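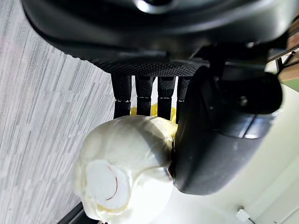 Photo: Malou Vigfúsdóttir / Stullell

Stullell Oken Produce Picking Unit
Item no. 718

The Oken is a two-arm picking unit for grocery order work. It takes items from standard angled produce bins and places them in a hand basket. No changes to the store's shelving are required.

Hands
Four fingers and an opposing thumb, black shell, textured upper finger segments. One hand type covers wrapped goods and unwrapped produce. Grip force is set per item class in the Brever order software and can be changed by a shift lead without a service visit.

Item classes
The unit ships with 30 item classes. Leafy heads are gripped near the middle. Additional classes are taught on site by store staff; allow 2 hours per class. The class memory holds 1000 entries.
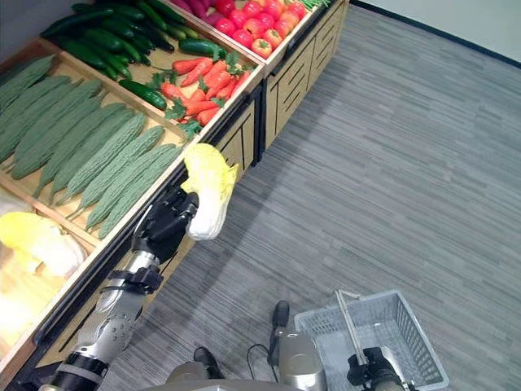

Who decides what the unit does with damaged produce?
The produce clerk on shift. The unit sets an item aside when its check fails, and the clerk accepts or discards it at the order station.

Effect on staffing
At the Ásgeirsdóttir store, order picking was formerly split among all produce clerks. One clerk per shift now runs the order station, clears set-aside items and restocks bins the unit reports as low. The remaining clerks stay on trimming and customer service. Walking distance per shift has gone down; time spent standing at the station has gone up, and an anti-fatigue mat is included with each unit for that reason. Clerks complete station training before working alone with the unit.

Limits
Level floors only. Items must be reachable from the front of the bin. Stacked baskets are not supported.

Supplied with
Order station, charging dock, spare fingertip set, anti-fatigue mat, printed quick guide.

Page revised 18 June 2026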